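Three Nights at the Toncombe Shorts

I went to Toncombe for one evening of short films and stayed for three. The old Jevwood theater has 146 seats, and I think I tried a bad one every night (row K, behind a pillar, avoid!).

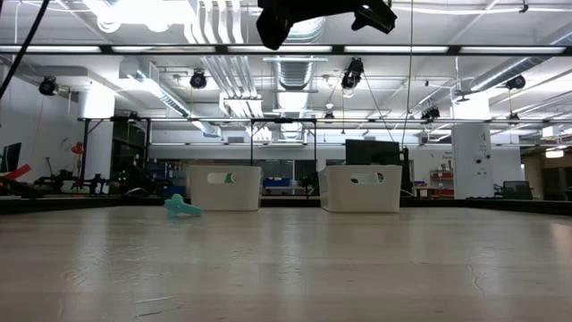
What to catch

Start with Tilerus, a 16-minute ghost story set on a ferry. It's slow, and then it really isn't — I grabbed a stranger's popcorn.

Pascual is the one folks argued over in the lobby. I loved the first half and got pretty restless after that,

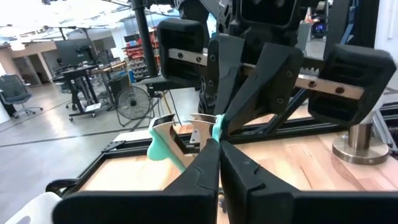 but the music alone is worth the $10 ticket, and the last shot of the harbor has stuck with me all week. Doors open at seven, and the parking lot fills up fast.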